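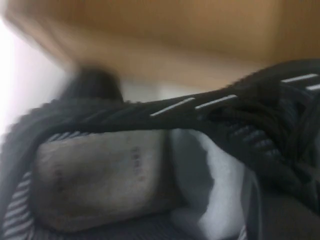
Home | Data | Download | Changes | Contact

# Bindale Shoe Wear Diary

Version 3, 2026-09-13

This folder keeps the records of a walking and running group in Bindale. The members wrote down how far they went in each pair of shoes, on which ground, and when the pair was given up. I put the paper diaries into tables and checked them against the originals. The data can be useful for people who study footwear, or who only want to know when to buy the next pair.

## What is in the folder

- `pairs.csv`: one row for each pair of shoes
- `walks.csv`: one row for each outing
- `repairs.csv`: glue, new insoles, new laces, stitching
- `notes.txt`: remarks from the diaries which did not fit in a column

There are 100 pairs in the first table and 2000 outings in the second. The repairs table is short, 32 rows, as most members do not repair sport shoes.

## Columns in pairs.csv

- `pair_id`: a number, never used again after a pair is removed
- `upper`: knit, mesh, leather, mixed
- `size_eu`: European size as printed on the tongue or the box
- `bought_new`: yes or no
- `end_reason`: sole, heel lining, toe hole, smell, lost, other
- `end_km`: total distance when the diary was closed

Empty cells mean that the member did not write anything. They do not mean zero. In version 2 I had put zeros in `end_km` for the pairs still in use, and this was a mistake. Please do not mix the two versions.

## How the distances were made

Members on the Bravlow side used the signposted path, where the length is known. The others measured with a phone. Phone distances are a little too long under trees, and I did not correct them. The column `method` in `walks.csv` says which one was used.

Ground is written with one of these words: road, gravel, grass, mud, indoor. If an outing had several, the diary keeps the longest part only.

## Known problems

Two members shared one diary during February, and their outings cannot be separated with certainty. They have the mark `shared` in the last column.

The reason "smell" was added late, so in older rows it is hidden inside "other".

Weight of the walker was not asked. Several readers wrote to me about this, and I agree it would help, but the group did not want it.

## Opening the files

The tables are plain text with commas, encoded in UTF-8. The program Basik opens them directly. In a spreadsheet, please choose the point as decimal sign, otherwise 4.5 km can become a date.

## Use and thanks

You may copy and change the data if you name the source. Paper for the diaries was given by the Martinelli shoe shop, which had no part in the choice of the questions and did not see the tables before they were published.

If you find an error, send the `pair_id` and the line number. I answer slowly but I do answer.

Contact: use the form on the Contact page | © 2026 Bindale Shoe Wear Diary | Back to top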